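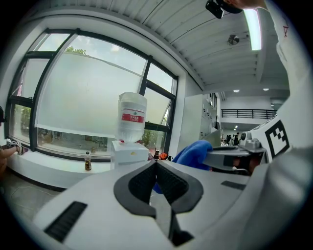 Nandini Bangera
Training notes, scent and search bench, Skodau K9 workshop

1/15/25

Long day and a good one, so I'm writing this up before I go home and forget half of it. Orla, I know you'll read this with your coffee tomorrow, so please scribble in the margins where I've remembered things wrong.

We started with the article search problem we've been chewing on since June. To recap for anyone on the other shift: Farulico will find a dropped wallet in tall grass all day long and be very pleased with himself, but put the same wallet on a hard surface with a bit of wind across it and he overshoots, circles back, and gives that half-sit that could mean anything. His handler has been reading the half-sit as an alert. I think it's a question. He's asking her if he's close, and she leans in a little and he gets his answer from her shoulders.

So today I had her work him with a blind setup. Orla placed the articles in the east lot and went inside, and neither the handler nor I knew where they were. We ran 4 lanes with one article in two of them and nothing at all in the other two. I wanted the blank lanes more than anything, and they were the interesting part. Lane one, article, clean down and a stare, lovely. Lane two, blank, and he gave the half-sit by the drain cover. She stood perfectly still (I was proud of her, it's hard to do) and after a bit he got up and carried on to the end of the lane. Lane three, blank, no half-sit at all. Lane four, article, he overshot by a body length, came back and went down without looking at her once.

I don't want to make too much of one morning. He was fresh, the wind was steady, and it's a lot easier to be patient when you know you're being watched. But I'd like the next two sessions set up the same way, with the lane order drawn from the cards so none of us starts favoring the far end.

Afternoon was Nistor, who is a completely different animal and I say that with love. Fourteen months old and she thinks tracking is a race. We laid a track of 984 feet with 3 turns, aged it through lunch, and put her on the long line. First leg she was hauling so hard that her nose was up more than it was down, and she blew straight through the first turn. Her handler wanted to help her, you could see it in the line, but he let her run out of scent and work it out for herself. She came back to the corner with her head low and did the next leg at a walk. A walk! I have it in the log in capital letters.

Second turn was fine. Third turn she lost it where the track crosses the gravel, and we did help her there, because she was getting tired and I'd rather she end on a win. Reward at the end was the tug and not food. She's been picking at her treats lately – I'd like someone to look at her back teeth before we read anything into that.

Things I'd change: shorter legs and older tracks for her. The long line is getting stiff near the clip and needs replacing. Also, whoever is storing the scent articles in the same cabinet as the cleaning supplies, please don't. I opened the bag for lane four and could smell lemon myself, so goodness knows what he was getting. I've moved everything to the glass jars on the bottom shelf, lids on, tongs beside them.

We ran out of daylight before Zivis got his turn, and he made his feelings known from the kennel. He's first up tomorrow. Orla Nic Giolla has kindly said she'll hide for him in the old feed barn, so wear layers, Orla, it's bitter in there and he's not quick on the upper level.

One question I keep turning over. If the half-sit is a question, do we want to train it away, or teach the handlers to say nothing and let it fade? I lean toward the second. I've seen dogs get a bit flat after being corrected for it, and he's such a cheerful worker.

To do: order line, copy lane cards, teeth, refill water at the east lot.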